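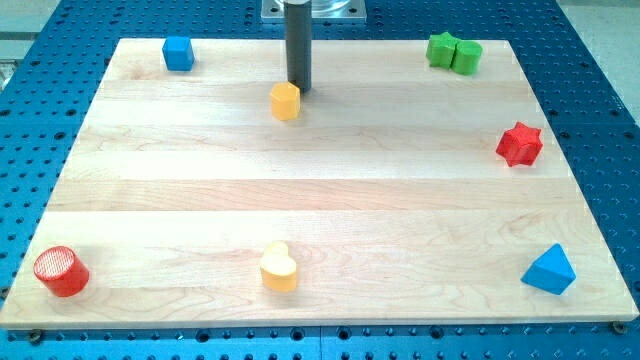 Short thread on wood movement in glued-up panels. I get the same questions every July when tabletops start to cup, so I'm putting the answers in one place.

---

Wood swells and shrinks with the moisture in the air. Along the grain the change is small enough to ignore. Across the grain it is not. A panel 2000 mm long will stay 2000 mm long all year, near enough, while its width changes with the seasons.

---

Glue does not stop this. A good edge joint is as strong as the wood beside it, so the whole panel moves as one wide plank. Narrow strips make cupping less obvious. They do not reduce the total change in width.

---

How the strips were sawn matters more than how many there are. Flat-sawn stock moves most, quarter-sawn moves least. For maple the difference is large enough that I sort by end grain before I sort by colour.

---

The old advice is to alternate the growth rings, one strip up, next strip down. It gives a slight ripple in place of one big curve. If the top will be held flat by a frame, I ignore the rule and put the best faces up. Shanti Agarwal taught me the rule and disagrees with me on this.

---

Let the timber sit in the room where it will be used. In the workshop is second best. In the van does not count. I wait until a moisture meter gives the same reading several days running, in the middle of the board as well as near the ends.

---

Fixing the top to a frame: leave room for it to move. Slotted holes, buttons in a groove, or figure-eight plates all work. Screws through tight round holes do not, and the split usually appears next to the screw at the end of the first winter.

---

I allow 3 mm each side on a typical side table top. Wider tops need more, and a top made in a dry month needs more than one made in a damp month. Work it out from the species table and the width, then round up.

---

Breadboard ends: glue the middle only, peg the outer tenons through slots. By winter the ends will stand slightly proud of the top. That is the joint working correctly, and sanding it flush in December gives you the opposite step by summer.

---

Finish both faces. Oil, varnish, whatever you like, but the same number of coats underneath. A sealed top over a bare underside takes up moisture unevenly, and most of the cupped tops I am asked to look at have a bare underside.

---

Finish slows movement — it doesn't prevent it. Hemant Pal asked whether a thick film finish would. No. It delays the change by days or weeks, and a season lasts longer than that.

---

On sanding, as it always comes up: going to 2000 grit on bare maple before oil gains you nothing I can measure and can leave the surface too closed to take the oil evenly. I stop far sooner and save the fine paper for between the last coats.

---

If a top has already cupped, don't plane it yet. Stand it on edge with air on both sides for a couple of weeks and check again with a straight edge. Some come back on their own. Plane too early and you end up with a thinner board that cups the other way.

---

Jong-dae Chae asks about plywood in the replies. Different problem, very little movement, none of the above applies except the part about finishing both faces.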